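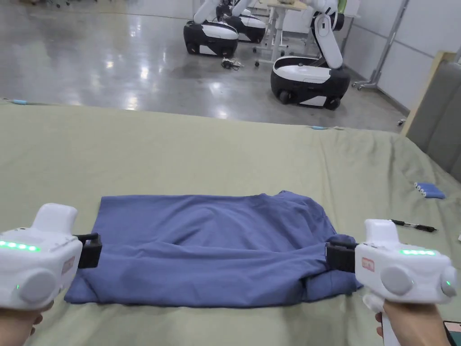
Fig. 1. Two hand-held grippers, one at each end of a folded blue garment.

Handout 3: Comparing hand-held grippers on soft things
Natalie Mottram, robotics practicals, 9 Sep 2024

Welcome back, everyone. Last time we spent most of the session on rigid objects, and several of you asked (quite rightly!) when we would get to something floppy. Well, cloth is where we go next, and I must warn you that it is a good deal harder than blocks and mugs, and a good deal more fun.

Have a look at Fig. 1 before you start. The jaws have hold of opposite ends of the bundle, and the fabric between them is creased on the diagonal, with a loose fold bulging down near the right end. Keep that fold in mind, as it comes up again in question 2 of your write-up. When a bundle is held only at its ends, the middle is free to do more or less as it likes, and a lift that looks perfectly tidy at the jaws can be sagging badly halfway along.

You will be comparing two sets of jaw pads this week, the Mevard and the Borkness. The Mevard pads are the softer of the two and tend to let thin cotton creep. The Borkness pads are grippier, but they do like to pick up two layers when you only wanted one, so go gently with them.

What to do

Work in pairs. Each of you does 11 lifts with each set of pads, swapping over in between so that nobody's wrists get tired. Lay the garment flat, fold it into a rough rectangle, close both jaws on the short ends and raise it 300 mm. Hold it there for a slow breath or two, then set it down again. If an end slips out, write down which end, and please do write it down straight away, as memory is a dreadful thing after the first few goes.

Then repeat the lot with the longer garment, the one that measures 600 mm when folded. Keep the lift height the same.

Logging

Use the Drernermont sheet, one row per lift. The columns for left and right closure are separate this year, after last January's muddle with the combined column. Malý users should set the logger to 70 samples a second before the first lift.

For your write-up
1. Which pads slipped more often, and at which end?
2. Did a loose fold near one jaw change how you closed it?
3. What would you ask of a robot arm doing the same lift?

A page and a half is plenty. Sketches are very welcome, however wobbly.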